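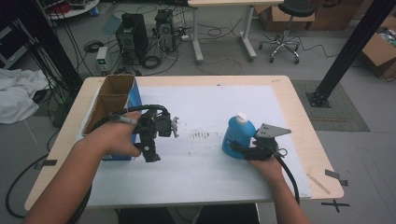
Refilling instead of throwing away: a talk with the owner of Itik

Itik is a small shop in Jemedwood where people come with empty bottles and go home with full ones. Dish soap, shampoo, vinegar, cooking oil, all of it stands in big drums along the back wall. The owner asked me not to use her name, because she thinks the shop should be known and she should not. We talked for a long time over tea, and several times she had to get up to serve a customer.

She opened in December, which she now calls a mistake. "It was cold and people wanted to buy gifts," she told me. "To carry an empty shampoo bottle across the town, this was not in their mind." In the first week she had 15 customers, and among them were her two cousins.

Before the shop she worked for Chareonsuk, a company that supplies cleaning products to hotels. There she learned how to order in large amounts and how to store liquids correctly. She also saw how many containers went to the garbage each morning. "I did not become angry in one day," she said. "It was slow. I was the person who signed for the new ones."

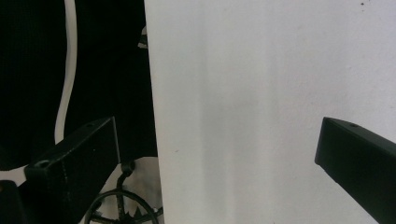 The problem of the price

I asked her if refilled soap is cheaper. She did not want to give me a simple answer. Dish soap is cheaper than in the supermarket, she said, and laundry liquid costs almost the same. The shampoo is more expensive and she does not hide this. It comes from Brurnar, a small producer in the hills, and they make it only when they have enough orders.

The customers may bring any container, if it is clean and dry inside. Drying is the part that people forget. A little water at the bottom can spoil a whole bottle of shampoo after some weeks, so she keeps a rack near the door where a wet bottle can stand upside down while its owner goes to do other shopping. Each bottle is weighed empty, then the weight is written on it with a marker. When the customer comes again, this step is already done.

"The older people understand it at once," she said. "When they were children, they went with a can for milk. The young ones ask me if it is allowed."

Now the shop has around 47 regular customers. It is enough to pay the rent, but she still does the bookkeeping for a bakery in the evenings.
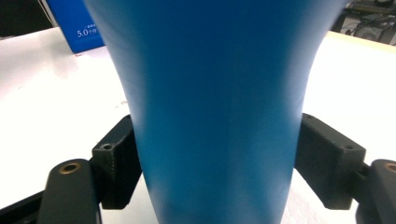 One of the regular customers, waiting with a bag of empty jars, put in that the walk is the hard part and the soap is easy. She would come more often if there were a bus on the hill side of town, and she has asked for a delivery by bicycle more than once.

The owner has thought about the bicycle too. She made the calculation with full bottles, and they are heavier than one imagines. For now she prefers to open two hours later in the evening, so that people can stop on their way from work. She would also like to sell rice and lentils, but for dry food she needs another kind of permit, and the form is still lying in her drawer.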